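Ticket 1435: Auszahlung bleibt auf "in Prüfung"
Produkt: Nirnine Wallet, Knoten Bredville
Status: offen

Guten Tag,

ich habe gestern um 14:20 Uhr eine Auszahlung von 200 Token aus meiner Nirnine Wallet beauftragt. Die Bestätigung per E-Mail ist gekommen und ich habe den Link darin angeklickt. Seitdem steht der Auftrag auf "in Prüfung". Eine Transaktions-ID wird mir nicht angezeigt.

Folgendes habe ich schon versucht:
Abmelden und neu anmelden, ohne Änderung.
Anderer Browser, gleiche Anzeige.
Knoten von Bredville auf Skokton umgestellt. Dort erscheint das Guthaben um 125 Token niedriger als vorher, was ich mir nicht erklären kann.
Zurück auf Bredville gestellt, das Guthaben stimmt wieder.

Die Synchronisierung mit Skokton hat etwa 4 Stunden gedauert. Ich möchte den Auftrag nicht stornieren, bevor ich weiß, ob er schon gesendet wurde. Bitte teilen Sie mir mit, welcher Stand der richtige ist.

Mit freundlichen Grüßen
Ryszard Jakubowski
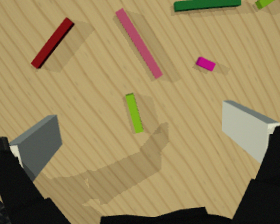

Nowicki: Bitte den Auftrag noch nicht stornieren. Der Knoten Skokton liegt mit den Blöcken zurück, gültig ist der Stand von Bredville. Ich habe die Auszahlung zur manuellen Freigabe weitergegeben, die Transaktions-ID trage ich hier im Ticket nach.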